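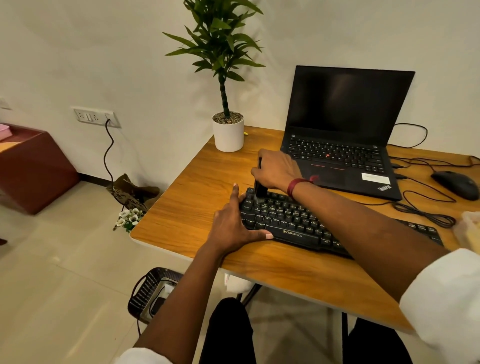 August 9, 2019

Desk cleaning day, finally! I have been putting it off since before the Trilleck trial box came, and the box has been here long enough that I'd stopped seeing it.

So, for my own memory later, because I will forget all of this by the time the review is due. Trilleck is the kit Oda Sandberg wants 2000 words on. You wear the head camera, you do your ordinary chores, you send the recordings off, and the company (Nuldale, although the invoice says Hustis, and I still haven't worked out who owns who) turns them into what they call "task lessons" for a home robot. The robot itself is a separate purchase. I don't have one and at that price I'm not going to. What I'm reviewing is the recording side, the headband and the app and the people who answer your emails, and whether a normal person would put up with it for the money they pay back per accepted chore.

Today's chore from the list was "clean a keyboard with a brush." I laughed when it came up, because the Zebronics one badly needed it. Laptop off, keyboard pulled out in front of it, little black brush in my right hand and my left hand spread flat over the bottom corner so the thing wouldn't skate around on the wood. The app is very firm on this point, one hand works and one hand holds, both in view. I'd have done it that way anyhow. Start at the top left, brush straight up and down, bristles pushed right into the gaps between the keys.

What I didn't expect is how odd it feels to brush a keyboard while thinking about how you brush a keyboard. I slowed way down. I caught myself being graceful! There's a line in the booklet that says to work at your natural pace, and I'd love to know whose pace that is once the headband is on.

The headband, then. Better than the March version, which Brunet tried and mailed back after a week. The strap doesn't pull hair now and it sits lower. It still gets warm above the left eyebrow, and I had it off twice for a scratch, which means two broken recordings, and broken recordings don't pay. I wrote to support and got an answer the same afternoon from a real person who said pausing is "on the roadmap." Hmm. A pause button seems like a thing you'd have before you had a roadmap.

Other gripes while I'm warm. The upload is slow, the whole evening slow, and the file number in the app (mine is 382) doesn't match the one in the email (663), so when they say a recording was turned down I have to guess which. The list of chores repeats. And nothing in the setup tells you to look over what's lying about in the room first. I only thought of it when I was already going, and spent the rest of the time wondering what the people at the other end make of my flowers on the floor and the cables everywhere, the mouse cord all in loops with the others. I suppose they've seen worse. I hope they've seen worse.

Good things, to be fair to them. The app is plain and doesn't nag. The instructions are one page per chore, big type, written by somebody who has done the chore. You can delete a recording before it goes and it asks you only once if you're sure. I also like that they want boring jobs — a robot that could do crumbs out of a keyboard would be worth more to me than one that does backflips.

Would I buy the robot on the strength of it? No idea, and I can't say so in the review until I've seen one pick up a brush. Nuldale have a showroom day coming and Oda thinks she can get me in. I've asked if I can bring my own keyboard.

Still to do: water the braided plant in the corner, find the charger for the headband, write to Brunet and ask what exactly went wrong with the old strap. Then the opening paragraph, which I have started in my head four times and which keeps beginning with the word "chores." Bed first.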